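Review: Donnelly wrist camera bracket and simulator pack

The Donnelly bracket is a two-piece mount that puts a small camera module behind the fingers of a hobby gripper. It ships with a simulator pack containing a model of the gripper, a matching virtual camera and a handful of furnished rooms. I bought it for the arm I am building in the back half of a shared workshop, and I have used both parts since November.

In the box

Two bracket halves, a bag of M3 hardware, a ribbon cable and a card with a download code. The halves are cast and the mating faces are flat. The cable is long enough for a bench arm but short for anything on a rail. I replaced it with a Tastum cable I already had, which fits the same connector.

The printed instructions stop at the bracket. Everything about the simulator is in a text file inside the download, and the section on mounting angles refers to a drawing that is missing.

Fitting

The bracket went onto my Wilen gripper in 70 minutes, most of it spent clearing a cable clip out of the way. Two of the screw holes needed to be chased with a tap. Heikki Huttunen fitted the same kit to an older Urkovton wrist on the next bench and had to file one corner of the rear half before it would seat.

Once tight, the mount holds. I checked the camera angle against a printed target before and after a week of pick-and-place runs and could not measure a difference. The tilt adjuster is less good. It moves in steps of 7 degrees, and the detents are hard to feel with the module installed.

Simulator

Installation was uneventful. The gripper model loads with sensible joint limits, and the virtual camera takes its position from a plain settings file. Changing the wrist pose updates the view with no visible lag on a midrange desktop.

The rooms are the better half of the pack. They give the camera real clutter to deal with at several distances, and a wrist pitched well back from the bench produces views that I would not have thought to test on the hardware. Surface detail is basic. Large surfaces carry only faint shading, which makes them poor for feature tracking, while tiled walls give the tracker plenty of corners, including repeated ones that it can match wrongly. Nazma Bhuiyan ran her own tracker on the pack and saw the same split.

Steep upward view, fingers open, checkered tile on the left and plain gray wall beyond the gap:
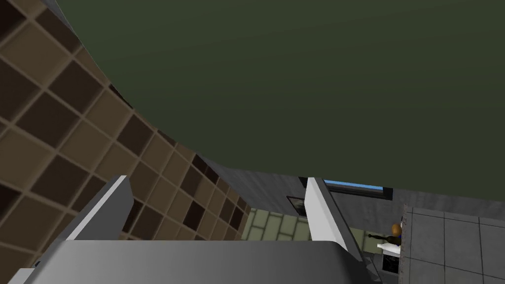

Faults

The settings file accepts angles in degrees for the wrist and radians for the camera. This is mentioned once, near the end of the text file.

The default camera position assumes the short finger set. With the long set, it has to be moved back by hand and the offset saved under a new name, or the next update overwrites it.

There is no export to the common arm description formats. I wrote a short script to convert the gripper model, and it took an evening.

Verdict

The bracket is sound and slightly overpriced. The simulator pack is worth having if you are tuning a wrist camera and can read a settings file without help. I would buy the kit again for a second arm, with a longer cable ordered at the same time.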